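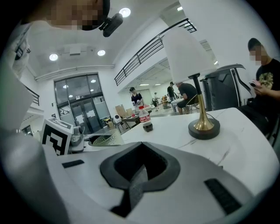
**Prys Lewis** · posting from Tundcombe · Saturday, thread

---

Right, thread time. I've been promising an update on the big white room for weeks and I've finally got a cup of tea and both feet up, so let's go.

---

Quick catch-up if you're new: we took over the old Diston showroom in March, and I've been trying to turn it into somewhere people want to sit down. White walls, white ceiling, everything echoes. You drop a teaspoon and the whole street knows.

---

The marble table was the first thing I bought and I have no regrets. White with thin grey veining, and I got it from Rolley (the second-hand place out past the roundabout) for 1000 dollars. Mum thinks that's a ridiculous price for a table. Mum has also put her handbag on it every single visit.

---

The lamp! So many messages about the lamp. White cone shade, skinny gold stem that flares out like a trumpet at the bottom, round black base. It was 316 dollars and I walked past it three times before I caved. I love it so much I've started looking for a second one for upstairs.

---

For everyone asking whether you can put drinks straight onto marble – people do it here all day and I've stopped hovering. Mostly. Cola is acidic and it can dull the polish if a spill sits there, so I keep a soft cloth handy and wipe up as soon as I spot anything. Lemon is worse. Lemon and I are not friends any more.

---

The patterned glass bowl near the edge of the counter is on my nerves though. I move it back, I come in the next morning, it's at the edge again. It's for keys and it wants to live further in. I might put a bit of museum putty under it and see who notices.

---

Chairs: black, tall, curved across the top. I was worried they'd look heavy next to all that white and they really don't. They give your eye somewhere to land. They're also comfy enough that people settle in with their phones and you lose them for the afternoon, which I'm calling a win.

---

Now, the height of this place. I still walk in and look up like a tourist. Black railings on the upper level, and the long one goes off on a big diagonal. I was all set to paint them white when we moved in, had the colour chosen and everything, and Dad talked me out of it. Thanks Dad.

---

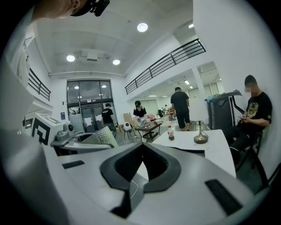 **Does a high ceiling make a room harder to light?**
It makes it harder to light warmly, so keep the ceiling fittings for general brightness and add lamps down at table height where people sit.

---

That's pretty much my whole plan for winter. The round recessed lights are fine for cleaning and for finding your other glove, but by late arvo I want lamps on and the big lights off.

---

Next job is the glass doors. I like the dark frames, they tie in nicely with the railings. The papers taped on the lower glass have to go, though. I'm pricing up a proper little noticeboard for beside the doors, and then I'll be at that glass with a scraper and some eucalyptus oil.

---

Sound is the other thing. I've had a quote of 2608 dollars for felt panels from a mob called Won and I'm chewing on it. A big rug would be cheaper and I could take it with me if we ever move. But a rug under chairs, with crumbs? I go back and forth on this daily.

---

If anyone has done felt panels in a room with hard walls, please tell me if they made a difference, and whether they went grey and fluffy after a year. I can live with grey. I can't live with fluffy.

---

And someone asked about colour. No, I'm not painting a feature wall! I did look at a dusty green for one wall, had the sample card stuck up for a week, and every time the light changed it turned into a different green. White stays. I'll bring the colour in with cushions and maybe a big plant if I can find one that copes with neglect.

---

Okay, tea's gone cold. More once the noticeboard is up. Send me your lamp pics please, the trashier the better.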